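Profondeur d'un récipient vu par le poignet : comment avez-vous validé la mesure ?

Posté par Clem Stubbs, mars 2024
Rubrique : Robotique, perception et manipulation

Bonjour à toutes et à tous,

Je me permets de venir vers vous parce que je tourne en rond depuis un moment et que ce forum m'a déjà sauvé deux fois (merci encore pour le fil sur l'étalonnage main-œil, je l'ai imprimé !). Je travaille sur la dépose d'objets dans des récipients ouverts, et je reprends la méthode dite « par anneaux » de l'équipe Jiratano : on ne cherche pas à reconstruire tout le volume, on ajuste des ellipses sur les bords visibles depuis la caméra du poignet, et on déduit la hauteur du fond de leur rapport de taille et de leur décalage. C'est élégant, c'est léger, et sur des seaux ordinaires je retrouve les résultats annoncés.

Mon souci vient des récipients dont le fond n'est pas uniforme. Sur 90 approches verticales, 16 se terminent trop haut ou trop bas, et presque toujours avec la même famille de bacs. 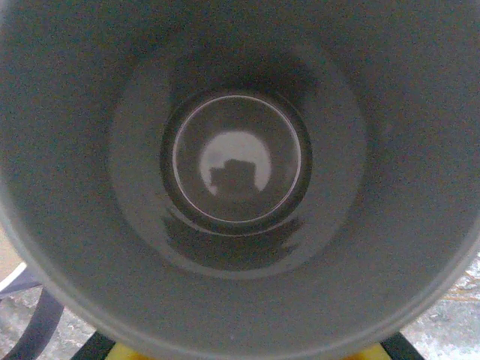 L'ajustement se fait en deux temps chez moi : d'abord le bord supérieur, qui donne l'axe, puis le cercle intérieur le plus contrasté, que je prends pour la jonction entre la paroi et le fond. Vous devinez peut-être où je veux en venir… Avec un grand bac cylindrique gris comme celui-là, le trait le plus net est le liseré clair autour du petit disque brillant, au centre, alors que la vraie limite entre la paroi et le fond se réduit à un léger changement de ton. L'algorithme s'accroche donc au petit cercle, le prend pour le grand, et la profondeur part dans le décor. J'ai essayé de monter le seuil, de le baisser, de flouter un peu avant l'ajustement, et je ne fais que déplacer le problème.

Est-ce que quelqu'un a une façon propre de choisir le bon anneau, sans revenir à un capteur de profondeur ? Et comment présenteriez-vous ces échecs dans un article ?

Vlasta Hrnčiar

Bonjour Clem, et bravo d'avoir gardé la trace de tes échecs, on ne le fait pas assez !

Je ne choisirais pas l'anneau du tout. Garde tous les candidats et suis-les pendant la descente : un cercle situé à une profondeur donnée grandit d'une manière bien précise quand la caméra s'approche, et comme tu connais ton déplacement par la cinématique du bras, chaque anneau te donne sa propre hauteur. Deux vues suffisent en théorie, j'en prends cinq ou six pour être tranquille. Ensuite tu classes par hauteur et par rayon, et un petit cercle posé au milieu du fond se repère tout de suite, avec un rayon beaucoup trop faible pour être le pied de la paroi.

Un point de prudence sur les reflets. Le contour du disque est lié au récipient, donc il se comporte bien. La tache lumineuse à l'intérieur, elle, est une image réfléchie, et elle glissera autrement que le reste quand le poignet bougera. Si tu la laisses entrer dans l'ajustement, elle tirera ton ellipse de travers. Chez Otmont, nous écartons toute courbe dont la hauteur estimée varie trop d'une vue à l'autre, et ça nettoie déjà énormément.

Pour l'article, donne les 16 cas séparément, par type de bac, avec la hauteur mesurée à la règle à côté. Une moyenne sur l'ensemble cacherait ce qui est intéressant dans ton résultat.

Dorian Moulin

Un capteur de profondeur et on n'en parle plus. Nous en avons monté un l'an dernier, une demi-journée de travail. Bon, sur les fonds brillants il y a des trous dans la carte, il faut les boucher.

Volkan Şimşekoğlu

Je rejoins Vlasta, avec une petite réserve tirée de mon expérience (un peu douloureuse, je vous passe les détails). La méthode multi-vues suppose que le bac ne bouge pas entre deux images. Si la pince frôle le bord, tout est faussé et rien ne vous prévient. Je réajuste donc le bord supérieur à chaque vue, et si son centre a dérivé, je recommence la descente depuis le début.

Regarde aussi ton éclairage, Clem. J'ai gagné beaucoup en stabilité en ajoutant une seconde lampe à l'opposé de la première, les parois sortaient plus régulières et la jonction du fond redevenait lisible. Je n'ai pas de chiffres présentables là-dessus, c'était pour une démonstration et il fallait que ça marche le lendemain matin.

Clem Stubbs

Merci à vous trois ! J'ai recodé le suivi hier soir et je l'ai passé sur 56 approches enregistrées, dont les 16 ratées. Il en reste trois de mauvaises, toutes avec un départ de descente trop bas, où le bord supérieur sort du champ dès la deuxième vue. Je vais remonter le point de départ et je reviens poster les courbes ici dès que j'ai refait la série complète.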